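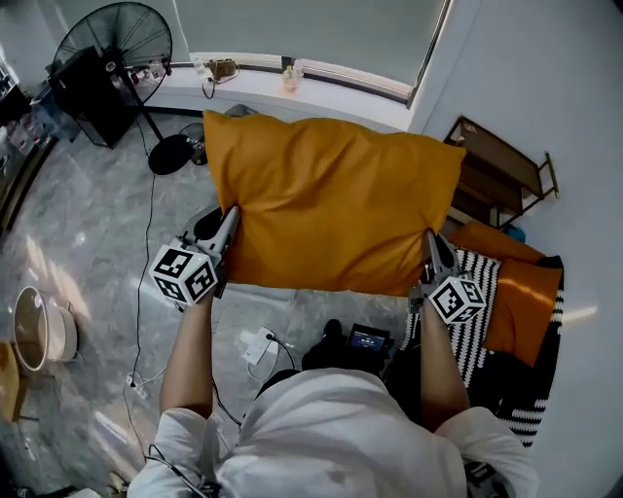 Re: [starnwood-roads] Road closure Wednesday, Tusmont turnoff

Teun Van Acker wrote:
> Police had the road shut by 7 a.m. after a truck hit the guardrail
> near the Gesier bridge. Driver walked away. The county says the new
> speed signs have cut crashes there from 19 to 13, so let's give
> them some credit.

Teun, cut them over what period? I looked at the county page and it doesn't say. If the 19 covers a full year and the 13 stops in April, that's no drop at all.

I also don't buy the traffic count. They list 1,854 vehicles a day, but the counter was on the Tusmont side, and the trucks come in from the other end.

Did anyone hear what the truck was doing there? It's supposed to be closed to anything over 3 tons. I'll believe the signs work when I see the dates.

Van der Linden
Bridge end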